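ok thread on the Baltasar Painemal show at Rillen because I went on the second to last afternoon and my notes are a mess and if I dont do it now I never will

First thing, go. It closes Saturday at 5. Free, ring the bell twice, the first ring doesn't do anything.

Show is called Hilta. Seventeen works, all paper or board, nothing on canvas. Small stuff mostly, the size of a placemat. Then one huge one in the back room that I'll get to.

If you only know him from the blue monoprints (the ones everybody posted in July) this is a different animal. Almost no color. Grays, a kind of weak tea brown, one orange that shows up twice and both times made me walk back across the room.

Front room = the Bustos drawings. Bustos is the street his aunt's shop was on. Awnings, shutters, a row of gas meters. He draws with the side of the pencil so everything has a soft edge and then there's one hard line per sheet. Sometimes the hard line is a curb. Sometimes I couldn't tell you what it is.

Favorite of those: Bustos, Shutter Half Down. The bottom third is just bare paper. You keep waiting for it to be pavement and it stays paper.

Least favorite: the two with collaged receipts. Felt like a class exercise. Sorry. They're hung by the door too so it's the first thing you see, odd choice.

Middle room is prints. Rekurgate series, five sheets, same plate all the way through, wiped and re-bitten between each one. By the last sheet the gate is pretty much gone and what you have is plate tone and scratches.

I stood there a long time going back and forth between sheet two and sheet three. There's a whole section of railing that vanishes between them and I could not find where it went.

The wall text says the title is a word his brother made up as a kid for the side entrance to their building. Wall text otherwise very heavy going. "Interrogates the threshold" etc. Skip it and read the titles.

OK back room. The big one. It's called Hilta like the show and it's built from flattened shipping cartons, opened out, glued edge to edge and then drawn on in graphite and white gouache. Takes up the entire wall. I backed into the bench trying to see all of it.

What got me is how much he leaves alone. Creases, flaps, the ridges where the board has been bent. He'll draw right up to a fold and stop. Then start again an inch over like nothing happend.

And you start seeing the folds as drawing. There's a long crease at about head height that I'd have sworn was a horizon he put in. Went up close. Crease.
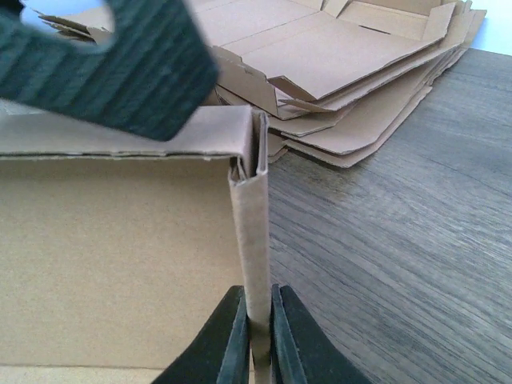

doubled-over cardboard, folded edge and seam at the top. been looking at this stuff differently all day

Also corrugated takes graphite so strangely. The pencil catches on the ridges and skips the dips so you get a stripe he didnt draw. From the bench it reads as rain. Up close it's just board being board.

There was a talk with Zinash Assefa, who curated. I caught the last half. She was good! Dry, quick, no slides. Said they moved the big piece in rolled sections and argued for two days about whether the joins should line up. They don't line up. She wanted them to, he didn't.

I think he was right. The one join in the lower left where a drawn stairway misses itself by an inch is the best bit of the whole thing.

Somebody asked her if it would last and she said the glue would outlive the board and she was fine with that. Then somebody asked a very long question about architecture that I won't try and reproduce here.

Lighting complaint. Back room has two spots aimed dead center so the middle glares and both ends go murky. Stand to the right, close to the fire door, and it evens out. Go before 3 if you can, there's a skylight and it helps a lot.

Prices since people always ask: Rekurgate sheets are 400 each unframed, edition of five, two of the sheets had red dots when I was in. The Bustos drawings are more, didn't write it down. Big one isn't for sale.

There's a booklet at the desk. Skinny, stapled, repros a bit dark but the Assefa essay is in there and it's much better than the wall text. Different person wrote the wall text I assume. Hope.

Things I'm still chewing on: is the orange the same orange both times. In Shutter Half Down it's a tiny smear near the top. In the big piece it's a whole patch, thin, you can see the board through it. I wanted it to be the same tube of paint. No idea why that matters to me.

Also he's stopped signing the fronts. The older monoprints had that big looping signature in the corner and I always found it annoying. All the new ones are clean. Huge improvement imo

Compared to the last thing Rillen put on (the ceramics, I was mean about it, I stand by it) this one has room to breathe. Whoever decided to leave the long wall in the front room blank, thank you.

If you're short on time: straight to the back, sit on the bench, then do the prints on the way out. Leave the receipts.

Going again Saturday morning before work if anyone wants to meet there. I'll be the one squinting at sheet three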